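Sorting the snack shelf in the Asthorpe kitchen

March 20, 2026

The snack shelf has been due a reorganisation for a while. It is 332 mm deep, set too high for anyone to see the back, and it fills up in layers. New things go in at the front, old things move backwards, and eventually something falls out when the door is opened.

The method was simple. Everything came off the shelf and went on the counter in small batches, grouped by type of wrapper. I tried grouping by contents first and gave up. What decides how a packet stores is its shape and stiffness: rigid things stack, soft pouches slump, and flat crinkly packets slide under everything else and stay there.

The counter in this flat is pale with a rounded front edge, so round items need to be kept well back. I worked from the left and wiped down as I went.
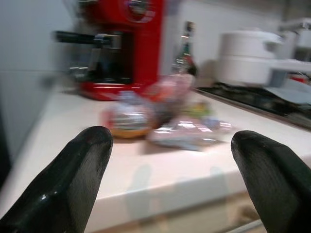
One batch on the counter: something round with a shiny striped top, a pinkish pouch and a flat wrapped packet.

Dates were checked next. Anything due before the end of April went into a shallow tray on the lower shelf, at hand height, where it should get eaten first. The rest was split between two boxes from Hellwig, the plain sort with a lip at the front. They are 131 mm tall, and the shelf has clearance for that plus a hand — just.

Pouches stand upright in the left box, filed like records. Flat packets go in the right box on their long edge. Domed and round things do not file at all, so they sit loose in the gap between the boxes, one layer only.

Lieselotte Stöcker used the same arrangement in her kitchen at Cukgate and recommended labels on the front lip. I have left them off for now. The contents change too often, and I would end up with a box marked biscuits and full of something else.

The whole job took around 8 minutes per box, not counting the wipe down. The shelf liner had lifted at one corner and needs sticking again. I have a roll left over from the Pleltwood flat, if it is wide enough. The hinge on that door also wants half a turn on the lower screw, and I will do both at the same time.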